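Learning by hand: the Susora student project at Demmont

When the Susora project opened to second-year students at Demmont, its convenor expected interest from those already committed to robotics. The applications came from further afield. Students of nursing, textile design and occupational therapy put their names forward alongside the engineers, and several were accepted.

Rūta Eglītis, who convenes the project, describes its purpose in practical terms. "We ask students to teach a household task to a machine by performing it themselves with a gripper in the hand," she said. "They learn very quickly how much they do at home without thinking. Picking up a shirt from a bed is a long list of decisions."

The project occupies a room fitted out as a bedroom and laundry corner. Students work through a set of tidying tasks over the course of a semester, each recording the movement of the hand-held gripper from start to finish. A group is asked for 300 accepted recordings before it may proceed to the assessed report. Liya Seyoum, a student member who now leads one of the groups, said the number had seemed modest when she first read it in the course outline.

"I thought we would be done by the mid-semester break," she said. "Then we had our first review, and most of what we had done was sent back. We had rushed the approach. We were closing the fingers before we had settled over the cloth."

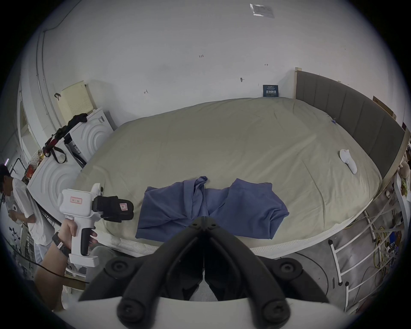

Who may apply to join the project? Any student enrolled at Demmont who has completed first year and can attend the safety induction in November.

Ms Seyoum came to the project from occupational therapy. She said her training had been of more use than she expected, particularly in breaking a task into stages and in noticing when a person had begun to compensate for tiredness. Her group now rests after every 24 recordings, a practice she introduced and which Ms Eglītis has since written into the handbook.

"You can hear it in the room when people are tired," Ms Seyoum said. "The conversation stops, and the movements get bigger. It is better to put the gripper down and have a cup of tea."

Cloth remains the central difficulty. Rigid objects were used in the first year of the project, chiefly blocks and plastic cups, and students progressed through them with little trouble. The move to bedding and clothing was made on the advice of a former student, and Ms Eglītis acknowledged that it was not universally welcomed.

"A cup is the same cup each time you reach for it," she said. "A piece of fabric is different whenever it is put down. The students have to choose where to take hold, and they have to be able to say why. I am more interested in that explanation than in a tidy fold."

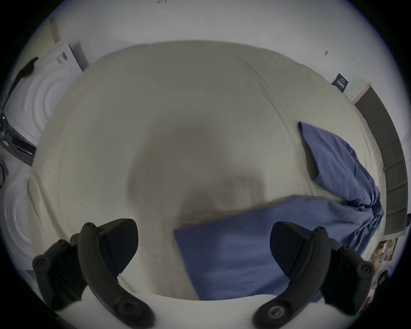
Gripper fingers open above blue cloth during a student task.

Assessment reflects that view. Each group submits a written report and gives an oral presentation to a panel of five, and marks are awarded for the account of failed attempts as well as for completed ones. Recordings are catalogued in Stestus, the project's own labelling system, which was written by an earlier group and is maintained by students. Ms Seyoum described it as reliable but slow, and said her group had submitted a proposal to revise the search function.

The project also takes part in the Munshi Challenge, an inter-university competition in household robotics. Demmont entered a team for the first time last year and was placed fifth. Ms Eglītis said the result was a fair one and that the judges' comments on consistency had shaped the present program.

"We had some very fine individual runs and some that were quite poor," she said. "The team has a better routine now. They check the fingers, they check the sheet, they agree on who is speaking, and then they begin." 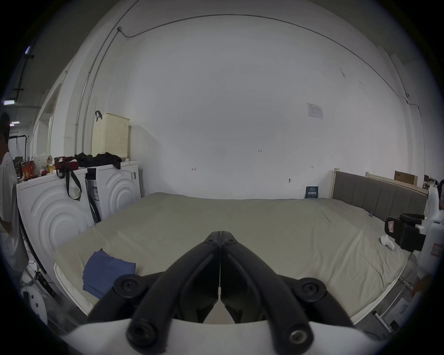 Plans for the coming year

A second room has been requested, to be arranged as a kitchen, and a decision is expected before enrolments close. Ms Eglītis hopes to offer places to students in hospitality and aged care if the request is approved. Ms Seyoum will remain with the project as a tutor while she completes her degree.

"I still fold my own washing badly," she said. "I do pay more attention to it, though – mostly to the corners."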